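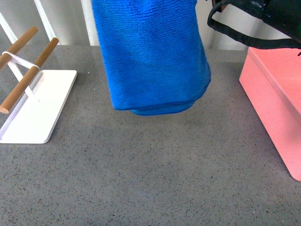
Households in Surora will be able to drop worn-out towels, sheets and other old textiles at the Dondov transfer station from today, under a trial run by the shire. Until now the station has taken clothing in wearable condition only, and everything else has gone in the red-lid bin. The new cage accepts cotton bath towels, tea towels, flannels, pillowcases and blankets, along with microfibre cloths and towels like the blue one with the looped, nubby surface. Microfibre goes in a separate bag, as it can't be shredded with the cotton.

The trial began on 8 May 2023 and will run until the end of November. Residents can bring up to 4 bags per visit at no charge. Bags should be tied and no larger than a standard kitchen bin liner. Items need to be clean and dry, and anything with paint, oil or solvent on it will be turned away at the gate.

Cotton items will be cut down for workshop rags by Gerenier, a family firm that has supplied garages and printers in the district for many years. Microfibre will be baled and stored at the depot until there is enough for a full load. 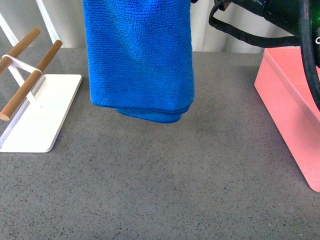

The shire decided on the trial after a survey of residents last spring. Of the 152 households that replied, 100 said they had old linen in a cupboard and did not know where to take it. Several asked for a drop-off point closer to town, and a second cage will be placed behind the Illés Road library if the first one fills regularly.

Doonas, pillows, carpet and foam-backed bath mats are not part of the trial. Doonas and pillows can still go to the tip face at the usual rate. Animal shelters in the area may take clean towels, but residents are asked to ring first.

The transfer station is open Wednesday to Sunday, 8 am to 4 pm, and the cage is on the left past the weighbridge, next to the cardboard skip. It will also be open today until 2 pm for the start of the trial. Trailers should use the second gate.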